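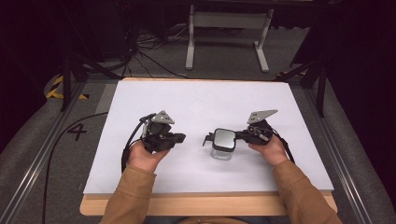 Table 4, handheld pair, small clear container with the square lid.

bekari_ops
Putting together next year's equipment budget and I need a sanity check. The quote from Serkasance covers 3 more stations like this one: table, rails, two handheld grippers each. Their pitch is that more stations means more recorded hours, so the arms we buy later will learn faster. I have to tell Usa Sriwong yes or no by April. Anyone bought into this?

jlahtinen
We have 2 stations and I would not sign for more. Ask what the quote says about cables. Ours says nothing, and we have replaced more of those than any other part.

Oksanen_floor
Disagree with Jouko. Cables are cheap. What costs you is the person in the chair. Price the labor for a full shift on every station and then look at the hardware line again, it will look tiny.

jlahtinen
Cheap until a station sits idle waiting for one. Put spares in the budget, that's all I'm saying.

e_schwaiger
Why three at once? Buy one and run it for 5 months. If the vendor won't hold the price for that long, that tells you plenty. Also, shiny lids and see-through plastic are miserable for cameras in my experience. I'd want to see their numbers on exactly that kind of box before paying for anything.

bekari_ops
They sent a slide. It was all cardboard boxes.

e_schwaiger
Then you don't have numbers.

aarne_n
Bit harsh in here. We went with Sustbridge for the same sort of setup and I'd do it again. Operators picked it up in a morning. The grippers are heavier than they look on a spec sheet, so plan for breaks, but the gear has held up fine.

Oksanen_floor
Held up for how long?

aarne_n
16 weeks.

Oksanen_floor
Come back after a year.

jlahtinen
Did you ever buy the arms, Aarne? That was supposed to be the point of all the recording.

aarne_n
Not yet. It's in the next budget.

bekari_ops
OK, I'm going to ask for a price on one station with a spares kit, plus a test on clear containers at their site. Will post what they come back with.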